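Home | Articles | Issues | Authors | Contact

Last updated: Jun 23, 2023

3. Larval rearing and field survey

3.1 Host plants and collection sites

Larvae of the leaf-mining moth were collected from two blocks of mature boxthorn hedge at Nikport and from a younger planting at Ernine. Both sites are on light, sandy soil and had received no insecticide in the two seasons before sampling. Mines were located by eye on the lower third of the hedge, where leaves are thickest, and each mined leaf was cut at the stalk and placed in a vented tube with a strip of damp filter paper. Leaves with more than one mine were kept but scored separately, as crowded larvae tend to pupate at a lower weight.

Collection was limited to 400 mined leaves per site. Leaves in which the larva had already left through an exit slit were recorded and discarded.
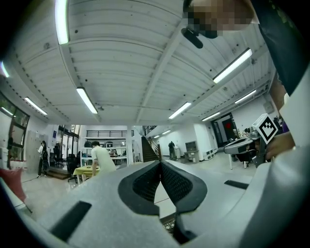

Tubes were held at a constant temperature under long-day lighting until pupation. Filter paper was changed when mold appeared on the leaf surface. Pupae were moved singly to dry tubes with a plug of cotton wool, and adults were killed by freezing within a day of emergence, after the wings had fully hardened. Fore wing length was measured from the base to the tip of the fringe on the right side; the left wing was used when the right was damaged.

3.2 Parasitoids

Two wasp species emerged from the tubes. The smaller, a solitary parasitoid of the late larva, was present at both sites. The larger emerged only from Nikport material and only from mines that had been started in the outer half of the leaf. We did not attempt to rear either wasp through a second generation. Voucher specimens were identified by D. Hemmin from the shape of the hind tibia and the spacing of the wing hairs – characters that hold up well in frozen material – and are stored in the Staniforth collection.

Host remains were checked under the microscope for every tube that produced a wasp. Where the host could not be found, the record was kept in the total for parasitism but left out of the comparison between species.

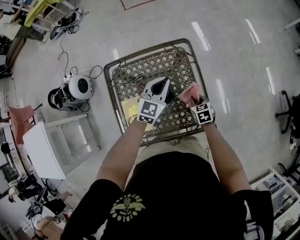
Fig. 4. Views from a single occasion.

Parasitism was calculated as the number of wasps that emerged divided by the sum of wasps and moths. Tubes in which nothing emerged were excluded, so the values given here are apparent rates and will be too low if parasitized larvae die more often in the tube than healthy ones. To test for this, A. Fiadzo dissected 50 failed tubes from each site, drawn at random, and scored the contents as moth, wasp or unknown.

3.3 Overwintering

In October, 100 pupae from the last brood were placed in mesh bags under leaf litter at the Bultero plot, at a depth of 5 cm. An equal number were kept in an unheated shed as a control. Bags were weighed down at the corners and covered with wire to keep out birds and mice. Pupae were brought indoors at bud break and held until emergence ended. Those that failed to emerge were opened, and the stage of adult development was noted from eye color and wing pigment.

Shares: 5 | Comments: 0

Previous section | Next section | Back to contents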